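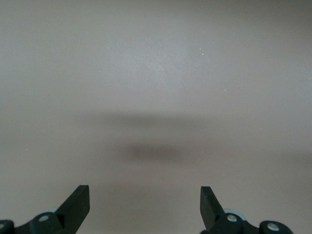 Fig. 4 – Wrist camera view at the start position, fingers open.

4.2 Recording a set of examples

1. Move the arm to the start position and open the gripper fully.
2. Check the wrist view. Both fingertips should show at the bottom, one on each side. Soft shadows on the table are normal.
3. Place the object, then press Record.
4. Guide the arm through the task at a steady pace. Press Stop once the gripper is open again.
5. Mark the example Keep or Discard before starting the next.
6. Repeat until you have 30 kept examples. Move the object a little each time.

Note: Small specks of dust will not spoil training – wipe the table between sets, not halfway through one.

Caution: Keep hands clear of the fingers when the arm returns to start.

Comments

Shona Crichton: Does a discarded example count towards the 30?

Torquil Moncrieff: No, only kept ones. I threw away 17 on my first set.

Annelore Ruppert: Step 5 is easy to miss. Unmarked examples were left out of my export.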